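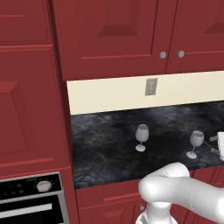 Simulated kitchen used in the Makovero runs: two wine glasses on the counter, arm at the front edge.

Progress report to Plamura, March
Work package: contact faults in simulation
Prepared by Tsung-han Man, Garau

We completed 400 runs this month against a plan of 400. The glass-handling task is on schedule. The wrist fault described in the last report is not closed, and it is the main subject of this one.

In 8 runs the wrist joint passed its software limit and the safety stop did not trigger. The controller kept sending commands until the run timed out. The same stop code is meant for the physical arm at Dabbas, so hardware trials are on hold until it is fixed. Nothing was damaged and no one was near an arm.

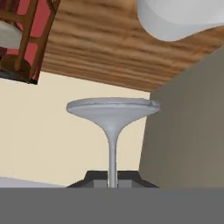
The fault log gives the joint angles but says little about where the wrist was facing, so we have started reading the wrist view next to it. That has been slow work. In the view included with this report the room is steeply tilted, with a chair upside down in the top left corner and a pale pedestal stand in the middle. A check on joint angles alone would not tell us that the tool was facing the furniture.

Next month we will move the limit check out of the planner and into the control loop, then repeat all 8 runs with the same seeds. We request that 80 hours of the hardware budget be moved to simulation. The total stays at 2260 hours.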